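Chapter 12
Paper and Its Sizes

Most offices and schools use the A series of paper sizes. Each sheet is half the area of the one before it, so an A4 sheet folded once gives two A5 pages. The shape stays the same at every size.

Notebooks do not always follow the series. Many are bound to older sizes, and the maker chooses the paper colour – white, cream or grey. 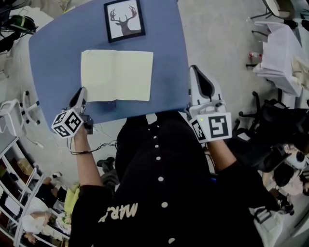
12.1 Folding and Binding

A sheet folded once is called a folio. Folded sheets placed inside one another form a section, which is sewn or stapled along the fold.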